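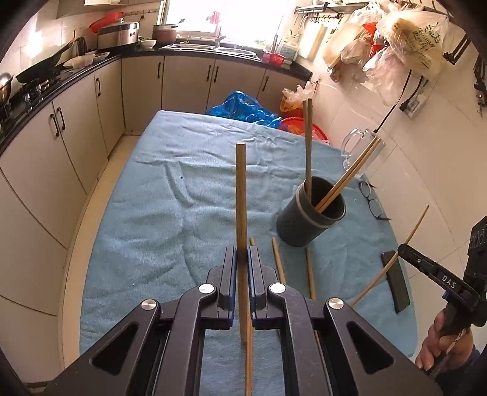

Hand-held grippers: budget request for October

KYakubu wrote:
Grudine asks members to comment on the proposed purchase of 10 hand-held grippers for kitchen-task recording. Wedex has quoted for the full number, with spare fingers charged separately.

malyl wrote:
I cannot support 10 at this stage. We have staff for three pairs. I propose 6 units now and a review once the first 100 hours are logged.

belhaj_stores wrote:
Please include spares in either figure. Thin items such as chopsticks and skewers need fingers that meet evenly, and the budget has no line for replacements.

KYakubu wrote:
Noted. The unit price rises on a smaller order, however, and Mondov would have to wait.

malyl wrote:
Mondov has no operators yet. My objection stands.

KYakubu wrote:
I shall request a second quotation for 6, spares included, and post it under this heading.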